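Computer recycling and repair
Gallery: desktop strip-down

Posted Friday, September 3, 2021

These pages cover the desktop towers we take apart for parts at the Skoren workshop. Most come from offices and schools that have replaced their machines. Parts that can be used again are sorted and shelved, and the remaining metal and circuit boards go to the recycler.

Each tower is unplugged and laid on its side, and the side panel comes off first. Screws go in a tray by size. We write the lot number on the job sheet before any part is removed. The current lot is 3394, a delivery of 50 desktops from the Younis office clearance. They will be worked through in order until the end of October.

Memory and drives are the parts people ask for most. Processors are kept with their boards unless a buyer wants one separately. Drives are wiped or destroyed, and the owner can have a certificate on request.

Questions about parts or collection times can be left for Iolanda Bittencourt at the front counter. Please have the model number of your computer handy. It is usually on a sticker on the back or side of the case.

Select a picture to see it at a larger size.

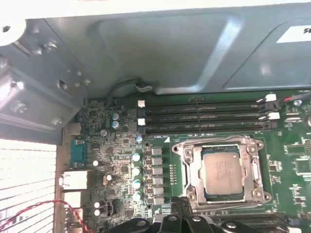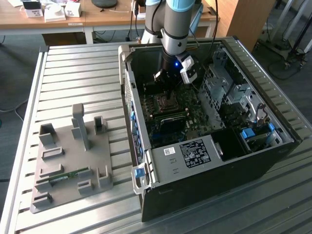 First picture: the processor in its socket, with the four memory slots behind. Second picture: an open tower on its side, showing the power supply and drive cage.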